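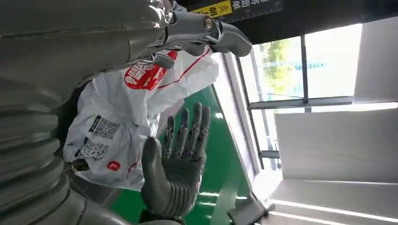
Genus flag football, second report on the grant of £4,000. We said in the application that the sessions at Clostusgate would bring in players who had never touched an American football, and that they would feed a senior side by the end of the season. The first part has happened and the second hasn't. Registrations stand at 77, but I would ask you not to read too much into that, as a registration is a form and a signature and costs the player nothing. The sign-up table gave away a mouthguard and a fixture list with every form, in a white plastic bag as wrinkled and creased as the one in the photo, and I suspect a fair number of people signed for the bag.

Attendance is a better guide. Adding up every session since the last report we get 153, and that includes the same keen faces over and over. The best night was the one before the Bundia game. The worst had too few for five-a-side and we ran passing drills until the lights went off.

Money

Spent to date: £2,027. Most of it went on pitch hire at the Abdel Hamid ground, then flag belts, balls and the officials' course. The course was sold to us as leading to a recognised badge. Two people finished it and both came back saying they could have learned as much from reading the rule book. I have asked for a partial refund and had one reply, which didn't mention the refund.

The belts were a poor buy. The clips open on contact, so half the tackles in the Bundia match were argued over. We have bought a few of the heavier kind and would like to move the rest of the equipment line to replacing the others, if you will allow it.

Results

Played five, won two. The league table has us fourth, which sounds respectable until you look at how many teams are in it. Both wins came in low-scoring games where our defence held and the other side dropped catches. On September 22, 2019 we lost to Bundia by three touchdowns, and the score flattered us. We had no second quarterback and our first was playing with a strapped thumb.

I have seen it suggested that a run of close games shows a team "learning how to win". It may do. It may also show that the teams around us are no better than we are.
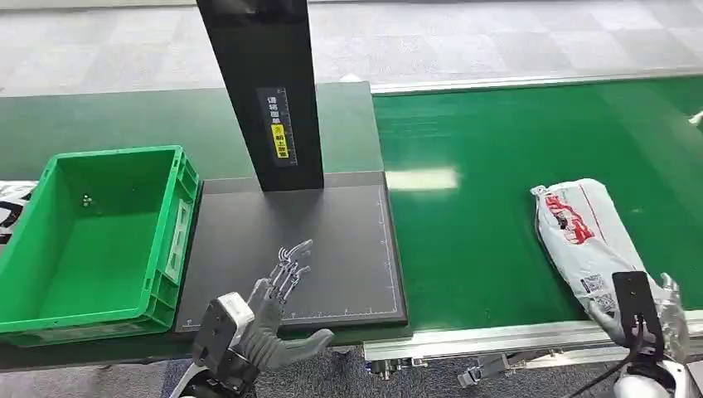 Lowri Trevor thinks I am being too hard on the project. Her view is that new players always drift in the first year, that the ones still turning up are throwing properly now, and that a senior side was never likely before next season whatever the application said. She would like the target moved back a year and left otherwise as it is. I agree about the throwing. On the target I'd sooner drop it and put in something we can check, such as how many players come to more than half the sessions.

Next steps

Return fixture with Bundia in October, date still to be agreed. Ground hire is paid up to then. After that we need to know whether the remaining grant can be carried over, as the ground won't hold our slot without a deposit.

Hooman Naseri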